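Diary: August

Posted by Volker Janssen

I swore at the start of the year I wouldn't turn this diary into a running complaint about gadgets, and I've mostly kept to it, but the doorbell has been on my mind all week so you're getting the doorbell.

We had the Pakzad one put in last spring after the parcels went missing. It's fine! It rings when it should, it shows me a fish-eyed delivery man on my phone, and I can tell him to leave it by the bins even when I'm at my desk in Drevholm with a sandwich in the other hand. For a while I thought it was the cleverest thing we owned. Then yesterday morning, before I'd even had my tea, it wished me good morning by name and said I'd had a late night.

I had had a late night. I'd come in at ten to one after the quiz (we came second, a disgrace, I'll never forgive the geography round) and I suppose it saw me hunting for my keys. But I never asked it to mention it. I stood in the hall in my socks feeling exactly as I did at seventeen when my mother was waiting on the stairs.

So of course I went looking in the app. There's a thing called Friendly Greetings and it had switched itself on with the last update, along with two other things I'd never heard of. One was Familiar Voices, where it learns who lives in the house from how they talk. The other one I had to read three times. Household Mood. It listens to how you say hello and keeps a little chart. I have a chart! My doorbell thinks I am "steady with dips". It thinks my wife is "bright", and she's been insufferable ever since.

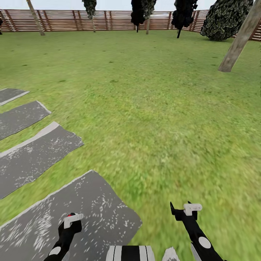 I turned all of it off, and then it asked if I was sure, and then it asked why, with a list of reasons to tick and no box for "none of your business". I ticked "other". It said it was sorry to hear that. I know there's no sorry in there, it's a line somebody typed in an office, and I still felt a bit rude, as if I'd snapped at a waiter. That's what bothers me more than the chart, I think. I've got perfectly good manners and they're being used against me by a door fitting.

My wife's view is that I'm making a fuss. She talks to the kitchen speaker all day long, says please and thank you, asks it what's good with leeks. She told it once that she was fed up, and it played her some piano music, and she said that was more than I'd done (fair, I was watching the cycling). She isn't daft about it, she knows it's a machine, she just finds it pleasant. And I can't find the hole in that. If a thing is pleasant and it plays you the piano, where's the harm?

But where does the sentence go after you've said it? That's the part I kept coming back to at work, when I should have been doing the Rakness figures. If I tell my brother I'm fed up, it goes into my brother and stays there, mostly because he isn't listening. If she tells the speaker she's fed up it goes to – well, where? I spent the whole of my lunch trying to find out. The privacy page on the Bresia site (that's the speaker, different firm, different app, different password) runs to 21 sections. Section 3 says recordings are kept "for as long as is useful". Useful to whom, it doesn't say. I'd love to run my own life on those terms. I'll pay the gas bill for as long as is useful.

There is a way to download what they hold on you and I did that too, in the evening, with a beer. It took a while to arrive and when it did there were 600 clips. Six hundred! Most of them are us asking for the time or for a timer. A good few are the telly. One is me singing, and I won't be saying what. And one is just the two of us in the kitchen having a very dull talk over whether the car needed tyres before the winter, with no wake word in it that I could hear, and it goes on for nearly a minute. There's nothing in it that matters. You could print it on the side of a bus. I played it to her and she went a bit quiet, and then said I really do go on about tyres.

She didn't unplug it, though, and nor did I. I had my hand on the plug and then I remembered the potatoes were on the timer. There you are, that's how they get you, potatoes.

I'd put a short version of this on the village page before bed, just asking if anyone else had found the mood chart, and by breakfast there were replies.

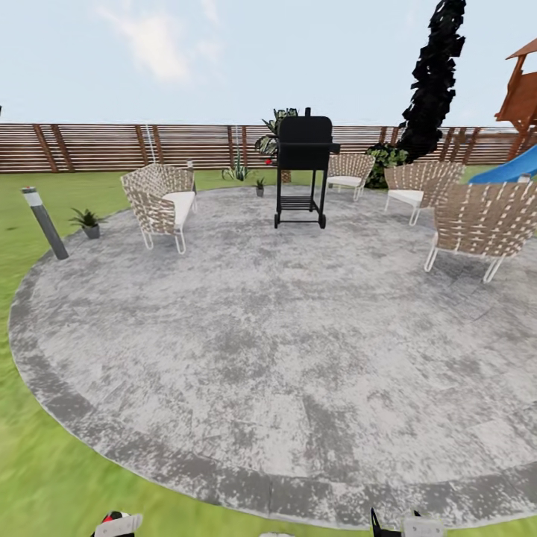
Jonas wrote that he'd found the chart months ago and rather liked it, that he lives on his own now and it was the only thing in the house that noticed whether he'd said anything, and that before I told everybody to switch it off I might think about who it was for. He added that his comes out as "steady" too, without the dips.

I read that twice and didn't know what to put back. I'd been all ready to be funny. In the end I wrote that he had a point and asked if he fancied making up the numbers at the next quiz, as we could do with somebody who knows rivers. He said he'd see. I still don't think a doorbell should be the one doing the noticing, and I don't much like that the noticing ends up on a computer belonging to people who sell doorbells, but I can't pretend I'd knocked on his door lately either.

Anyway, the settings are off at our end. Or I believe they are. The app wants to update again tonight, at 2 in the morning for some reason, and it won't tell me what's in it beyond "improvements to your experience". I've written down on a bit of card which switches were off, so I can check them over breakfast. The card is in the drawer with the batteries.

Tyres are booked, by the way.

We use cookies to remember your visit and improve this site. Accept | Settings

Contact | © Volker Janssen | Back to top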